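Teaching by demonstration: handout 3
Course leader: Esmaeil Khosravi
Read before the May practical. Bring your own notes from handout 2.

1. Two ways of showing

A task can be shown to a robot in two main ways. In the first, you take hold of the arm and move it through the task yourself. In the second, you stay outside the robot's reach and drive it by remote control, usually with gloves or a pair of handles. The first is called hand guiding. The second is called teleoperation.

Hand guiding is easy to learn, but your own body gets into the camera view, and it is hard to move two arms and ten fingers with two hands. We use teleoperation for any task that needs both arms. Household work nearly always does.

2. The wrist view

A camera close to the hand sees the fingertips and whatever is next to them. It sees little else. Before the first take, open the hand fully and check that the tips of the fingers and the thumb are all in view.

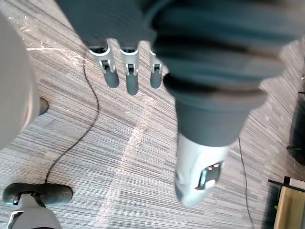
Why record with the hand open before starting a task?

It gives every take the same starting pose, so the takes can be compared and lined up later. It also shows up a glove that has drifted out of adjustment.

If a finger does not open as far as your own, stop and redo the glove set-up. Do not correct for it by stretching your hand. The correction goes into the data along with everything else.

3. The head view

The head camera is the one to plan with. Use it to decide which arm goes first and where the other one will wait. In a living room the usual choices are a sofa, a cushion and the floor beside them, and the two arms may have quite different amounts of space. Look for cables on the floor before you lower a hand – a finger can hook one without the operator feeling it.

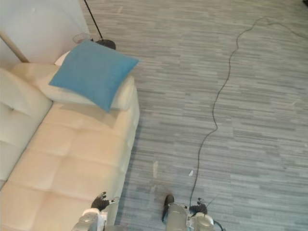
How fast should the operator move?

Slowly enough that each reach, grasp and release can be told apart when the recording is played back. Most beginners move too fast on the reach and then wait too long before closing the hand.

4. Keeping and dropping takes

The Plukard set used in this course has 2434 takes that passed checking, out of 3000 recorded. Of those thrown out, 194 had a fault in the timing between the cameras and the arms. The rest were operator errors of various kinds, listed in the appendix to handout 2.

Keep a take if the task was finished and the motion was smooth, even if it was slow. A take with a dropped object and a clean recovery is also worth keeping, but label it as a recovery. Drop a take if you paused to talk or if a glove lost contact.

5. For the practical

Work in pairs, one driving and one watching the room with a hand on the stop button. Swap after 20 takes. Write the label straight after each take and save it in the Gokeo folder under your pair number.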